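Picking thin round PCBs out of a bin: parallel fingers or suction?

Posted in Grippers and End Effectors
Viewed 488 times

Tomás Ó Conaill
Two-arm bench cell, parallel grippers on both sides, a camera on each arm. The job is sorting small electrical parts from yellow bins into a steel tray: connectors on short leads, wire bundles, and a round red board with components on its face.

The wire goes well enough. The board doesn't. It lies flat on the bin floor, so the fingers have to come down either side of it and close on the rim, and the rim isn't a clean circle. It has notches and tabs. When a fingertip lands on a tab the board rotates as the grip closes, and the controller reports a good grasp because the width is within tolerance. I logged 147 attempts with the stock Hemine fingers and the bad ones nearly all went this way.

I'm weighing up a Tendwood suction cup for that arm, or staying with fingers and changing the tips. Views of the current setup: 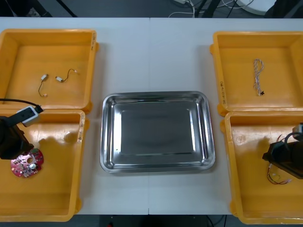
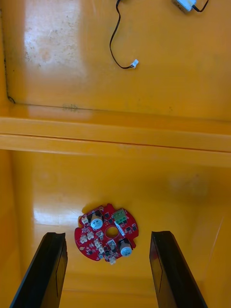

First: both arms over the bins, steel tray in the centre. Second: the red board between the fingertips.

Has anyone run both on boards like this? The wrist camera has to stay where it is.

Teresa Lenihan
I wouldn't go to suction for this part. There's a hole through the middle and the face is crowded: two big capacitors, a green terminal block, white connectors. A cup needs a flat patch and I can't see one of any useful size. A cup small enough to fit between components will seal poorly on solder pads and printed lines. You'd also lose the other jobs for that arm, as a cup is no good on loose wire.

What I'd try, in order:

Rotate the wrist before descending. Find the board angle from the wrist camera using the terminal block, as green on red segments easily, then choose a closing axis that misses the tabs.

Change the tips. Yours look smooth and flat-ended. A shallow V-groove with a thin rubber face will hold a board edge much better. Mine are printed, with a 3 mm groove.

Check the angle again after closing. Width alone won't tell you the board has turned.

Watch for glare as well. Those bins are glossy and the tray is worse. I cut our exposure and put a diffuser over the light in January, and the false edges mostly went away.

Midevberg
We use Thakur fingers, no trouble over 2,023 cycles. Different boards though, square ones.

Tomás Ó Conaill
Thanks both. Going with the rotation step first, as it only needs a software change. Will print grooved tips if that isn't enough. Teresa, is your rubber face glued or moulded on?

Teresa Lenihan
Glued. Replace it when the edge starts to lift.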